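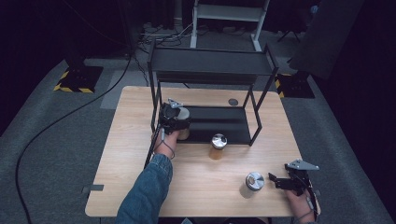 How should canisters and jars be arranged on a two-tier tabletop shelf?

Put the heaviest ones on the lower tier, keep the ones used daily at the front, and leave enough space between them to lift each lid straight up.

Montoya, the housewares distributor in Damstead, will add a two-tier tabletop shelf to its storage range in December. The unit is sold under the Vestodico name and has a black metal tube body with two flat black panels. It ships assembled.

The lower panel sits close to the table surface. Montoya lists a load limit of 12 pounds for the upper panel and 14 pounds for the lower one, with the weight spread evenly. The company advises against storing tall jars on the upper tier if the table is moved often.

The shelf is meant for dry goods kept in lidded canisters, such as coffee, tea, rice and sugar. Canisters of different diameters can share a tier, but Montoya's instruction sheet recommends placing the wider ones at the corners, over the tube supports. Glass jars should be set down one at a time and should not touch.

A first batch of 885 units has arrived at the Damstead warehouse. Of these, 674 are assigned to stores and the rest will be held for online orders. Zorance, which runs the store counters, will stock the shelf next to its metal-lidded canisters. The two items are priced separately, and no set is planned.

Cleaning is by damp cloth only. Abrasive pads will mark the black finish, and the tube ends should be dried after wiping. Replacement panels can be ordered through the store counters, which are open until 6 p.m. and closed on Saturday.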